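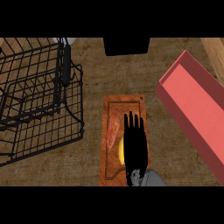
Home Products Care Trade Contact

Wire Storage Care: Frequently Asked Questions

Reading time: 3 minutes

The answers below apply to all coated and uncoated steel wire goods sold under the Halim and Cirari ranges. Last revised in September by Clotilde Chauvin, technical support, Stakis.

What is the difference between the two ranges?

Halim items are mild steel with a baked powder coating. Cirari items are stainless steel, supplied bare. Care instructions differ and should not be mixed.

Can Halim items go in the dishwasher?

No. Dishwasher salt and alkaline detergent attack the coating at the weld points, where it is thinnest. Wash by hand in warm water with washing-up liquid and dry with a cloth.

Can Cirari items go in the dishwasher?

Yes. Remove them when the cycle ends. Leaving them in a closed, damp machine can cause brown spotting, particularly if carbon steel knives were in the same load.

I have found a rust spot on a coated item. Can it be repaired?

Small spots can. Rub back to bright metal with fine abrasive paper, wipe with white spirit, leave to dry, then apply the touch-up paint. Allow 48 hours before the item is used or washed. Touch-up paint is not food safe. Do not use it on any surface that bread, fruit or unwrapped food will touch.

How do I know whether a mark is rust or staining?

Wipe it with a damp cloth and a little bicarbonate of soda. Staining will lift. Rust will remain and usually feels rough under a fingernail.

Are the coated items suitable for bathrooms?

Yes, if the room is ventilated. They are not suitable inside a shower enclosure or outdoors. The coating is not rated for salt air, and coastal use outdoors voids the guarantee.

What is the maximum temperature?

Halim: 90 °C. Do not place in an oven or on a radiator guard. Cirari has no practical limit in domestic use, although the metal may discolour near a flame.

Will wire feet scratch a worktop?

They can, on oiled timber, soft stone and high-gloss surfaces. Clear pads are sold in packs of 40. Replace pads when they begin to slide.

Can a bent wire be straightened?

A single wire can be eased back by hand once. Repeated bending cracks the coating and weakens the weld. Do not use bare pliers.

How long is the guarantee?

Five years on welds, two years on coating. Keep the receipt. Claims are assessed by Benoît Aubert at the Zitstead workshop, and photographs of the fault must be sent before any item is returned.

Do you recoat old items?

Only for trade orders. Ask for Solène Besson.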